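Shop Tips > Small Workshop > Working Next to Robot Arms
Search tips and articles Go
18 shares 11 comments

Working next to robot arms: tips from our shop floor

At Konelus in Pranitz we sort and repack small parts, and for most of my years there we did it all by hand. Last October the first robot cell came into our room. I was against it, I can say this openly. My opinion today is more mixed. The hands get less tired and the eyes get more tired, and the day is divided in a different way. I write down the habits that help us, because the manual was written for the machine and has very little for the person who stands beside it.

Decide first where the red button lives

Before you discuss speed or programs, decide where your hand goes when something is wrong. Try it from every place where a person stands in the shift, also from the chair of the keyboard. If you must lean over the arm to reach the button, move the button. New colleagues practice the reach with the left and the right hand, with the arm standing still, until they stop looking for it.

It is also useful to agree on one word. We say "hold" and everybody keeps hands out, also the person who believes it is a false alarm.
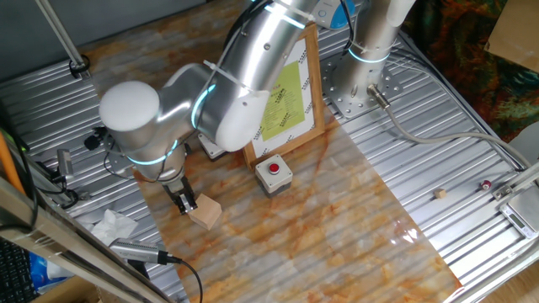 Gripper down at the wooden cube, red button beside it.

Start with things that cannot break

A plain wooden cube is a very good first teacher. You can drop it, it can fall on its edge, and no customer will write a letter. We gave the cubes one full week before any real part, and the older colleagues became calmer in that week because they could see mistakes that cost no money. If your manager wants real parts on the first Thursday, ask for the cubes anyway.

Mind the smooth surface

Small parts love to hide in grooves. On a ribbed floor, a smooth sheet over the working area makes picking up easier and wiping much faster. A glossy sheet has one bad side: it throws the ceiling light back. After two hours I had a headache from it, and I changed my standing place by one step. Check this at different hours. With us 4 p.m. is the worst.

Wipe with a soft cloth and a little dish soap, then dry it. And please take the used tissue away with you. I find them everywhere, and I am also guilty.

Tie cables, but leave the bend

Zip ties are cheap and they keep a cable on the arm where it belongs. Leave enough loop at each joint so that it can turn fully. Cut the tail of the tie flat with side cutters, not at an angle, or it will scratch your forearm at cleaning time. Once per week we follow each cable with the finger from one end to the other, with the power off.

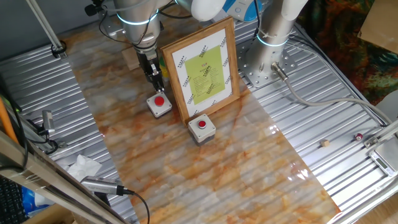

Keep written notes near the work

In the beginning our instructions were in Urkik, the planning program, and you needed a login to read them. People with gloves do not log in. Now we print short notes in big letters and put them where they are needed. A picture frame with its own stand is good for this: it costs little, it stays upright, and the paper inside stays clean. Change the paper when the rule changes – an old rule in a nice frame is still an old rule.

Turn the frame to the side where people come from. If a new colleague sees only the back of it, your nice rule is not helping.

Share the boring part

Before the arms, I packed 70 trays in a good shift and I knew each evening what I had done. Watching is different. The mind goes for a walk. Our group at Konelus asked to change posts every hour, and the shift leader agreed after some discussion. One person watches, one prepares parts, one checks weights and labels. My cousin's firm, Bustamante, lets one person watch the whole shift and they complain there exactly about what you would expect.

Ask also who is paid for learning. Eight hours of training were given to us in working time, and this made more for the good mood than any speech.

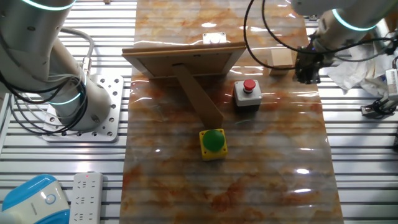 Green button and red button, with an arm on each side.

Give each color one meaning

Red is red for everybody, but green made a discussion in our room. For one colleague it meant "start", for another "I am ready, you can start". These are two very different things when a hand is still on the table. Write the meaning down, say it aloud at the beginning of the shift, and use it the same way at all cells.

Before you go home

– Take personal things from the table, also the pen.
– Look at the power strip and check what must stay on overnight.
– Leave one line for the morning shift, even if it only says "no problems".
– Wash your hands with warm water. The standing makes them cold, I do not know why.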